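Why is sticky tape sticky?

Go and find a roll of sticky tape. I'll wait! There's one in almost every house, usually in the drawer with the dead batteries and the birthday candles. I have mended all sorts with mine, including a kite, a recorder and the spine of my favourite atlas, and for years I never once wondered how it worked. Then my niece Yesenia asked me why the tape doesn't stick to itself on the roll for ever, and I had no idea. So I went and found out.

Let's start with what tape is made of. The clear kind is a long, thin strip of plastic film with a layer of glue on one side. The glue is a funny sort. Most glues start off runny and then go hard, like the white stuff you use at school. Tape glue never goes hard. It stays a bit soft and squidgy, somewhere between a liquid and a solid, a little like very thick honey that has decided to stay put.

Now, when you press tape onto something, the glue squashes and flows into all the tiny bumps and dips on the surface. Even a window has bumps, if you could shrink down small enough to see them. The more the glue spreads out, the more of it is touching. That's why pressing hard makes such a difference (try it: lay one piece down gently, rub another with your thumb, and see which is harder to peel off).

Once the glue is really, really close, something lovely happens. Everything in the world is made of tiny bits called molecules, and molecules that are nearly touching pull on each other a tiny amount. One little pull is far too weak to notice. But there are so many of them under your piece of tape that all the pulls together can hold up a poster. Geckos use the same sort of pull to walk up walls, with millions of tiny hairs on their feet. And no glue at all!
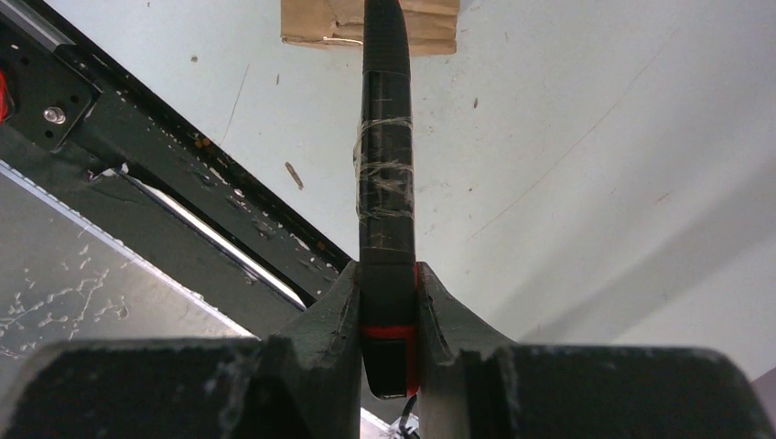

So what stops tape from sticking? Dust, mostly. If you stick a piece to a woolly jumper and peel it off, it comes away covered in fluff, and then it won't grip anything else because the glue is touching the fluff. Water is a nuisance too, as it gets in between the glue and the surface. Cold makes the glue stiff, so it can't flow into the dips. I tried to tape up a Christmas star outside one December and it fell on my head twice.

And now for Yesenia's question. The back of the tape, the side without the glue, often has a very thin slippery coating on it. The glue can hold on to it just enough to keep the roll together, but not so well that you can't pull it off. Clever, isn't it? It does mean that tape stuck on top of more tape may not hold quite as firmly as you'd think.

Something to try at home

You need a roll of tape, a clean plate, a little flour and a grown-up who doesn't mind mess. Cut 17 small pieces of tape, all the same length. Stick the first one to the plate and peel it off. Then stick the same piece down again, and again, and count how many goes you get before it drops off. Use the other pieces to test a wet plate, a floury plate and a plate that has been in the fridge. Write your numbers down as you go or you'll forget them, like I did.

My best piece managed 100 goes on the clean plate. The floury one managed none.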